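Home | Diary | Older entries | Links

Mon 28 March
by Atieno Biwott

Back at the bench after the long weekend and straight into the rule book, which Tove has rewritten AGAIN. It's two pages now and I quite like it (don't tell her!). The big change is that every run starts from a written layout, so we can't just chuck the cutlery down and hope for the best. Handles can point any way you like, but if a spoon ends up off the table you stop and log it, and you don't lean in and rescue it while the arms are live. I've done that. We've all done that. Brian did it on his first morning and got a proper talking-to.

Spoons and bins all this week, then, with both arms. Mutua wants 50 clean runs before April and he's very strict about what counts as clean: no nudging, no restarting halfway, and the notes written up before the next go. I said the notes take longer than the run does and he said good, that's the idea. Hmph.

We had a bit of a row over lunch about the stop button as well. Imani reckons one person should hold it and do nothing else, no phone, no chatting. I grumbled, then I held it for an hour and came round to her side, because my mind wandered twice and that was without anyone talking to me!

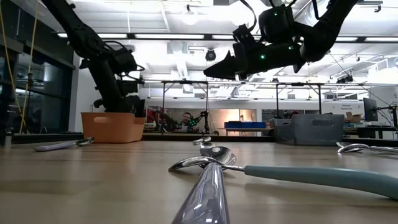
Anyway, Tove's asked me to write the bit about who's allowed to change the layout sheet, and I've promised it for tomorrow, so I'd better put the kettle on and make a start.

Contact | © Atieno Biwott | Back to top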